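Planning and budgeting for a suturing robot: frequently asked questions
Updated January 2025

The questions on this page come from teaching departments and small research groups who want to buy or share a surgical robot for suturing work. We wrote the answers from our own purchase at Parkport, so please check every point with your own finance office.

What kind of work is the budget for?

Suturing on a practice surface: driving the thread, tying, cutting, and starting again.
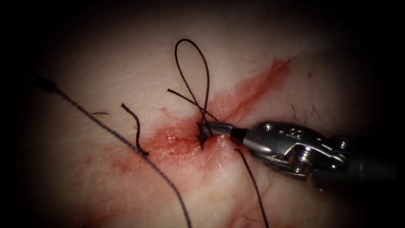
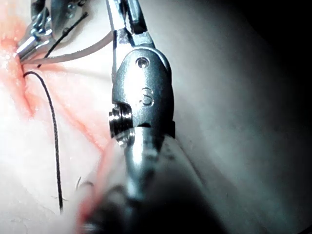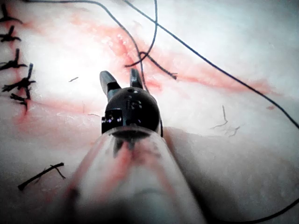

Sebastián Bravo: I would add one thing to this page. When we made our first budget we put nearly all the money on the arms and left very little for the instruments, and in February we had to ask for more. If I did it again, I would fix the yearly cost of instruments and thread first, and then see what arm I can afford with the rest.

We agree with this comment, and the answers below follow the same order.

Which costs come back every year?

Instruments, suture thread, practice tissue, the service contract and small spare parts. Instruments are the largest of these for us. Our supplier, Skarodix, counts the uses of every instrument and after 100 uses it must be replaced, even when it still moves well. Ask for this limit in writing before you compare two offers. A cheap instrument with a low limit can be the dearer one.

How many instruments should we order at the start?

We ordered 4 of the same type and this was enough for the first term. Different jaws are made for different tasks - holding a needle, holding tissue, cutting - so think first about what your people will practise most. Mixed sets look attractive in the catalogue but in our case one type was used all the time and the others stayed in the drawer.

Do we need cameras at the wrist as well as a fixed one?

It depends on your purpose. A fixed view is good for teaching, because the student can follow the loop and the knot from one place. A view from near the instrument is closer to the work, but the tool itself can hide a large part of the surface. If you want to record for later study, plan for both and ask about storage in the same quotation. We forgot storage and paid for it separately.

How much practice tissue will we use?

More than you think. We buy the Dhanial pads, which come in one size only, and in our first year we used 336. You can place many stitches on one pad if you work in rows and keep the finished knots to one side. Staining is a separate matter: if your exercise includes red fluid, a pad is finished sooner, and the cleaning time should also be in your plan.

Is it better to lease?

We compared a lease from Kidberg with a direct purchase. The lease was easier to approve and it included service visits, but the instruments were not included and we found this only on the second reading. For a project shorter than two years we would probably lease. For a permanent teaching room we would buy.

What should be ready in the room before delivery?

Ask the supplier for the floor load, the power supply and the free space behind the arms. Measure the doors and the lift too. Our delivery waited 2 weeks for an electrician, and the warranty had already started. Try to have it written that the warranty starts on the day of installation.

Who should be trained first?

Choose the people who will still be with you next year. Most offers include one training course only, and a second one is charged at the full price. We also recommend that one technician attends, even if this person will never tie a knot.

Can we see the price list?

We are not allowed to publish the prices from our offers. Write to the Parkport equipment desk and we can send you our empty budget sheet, with all the lines but without the amounts.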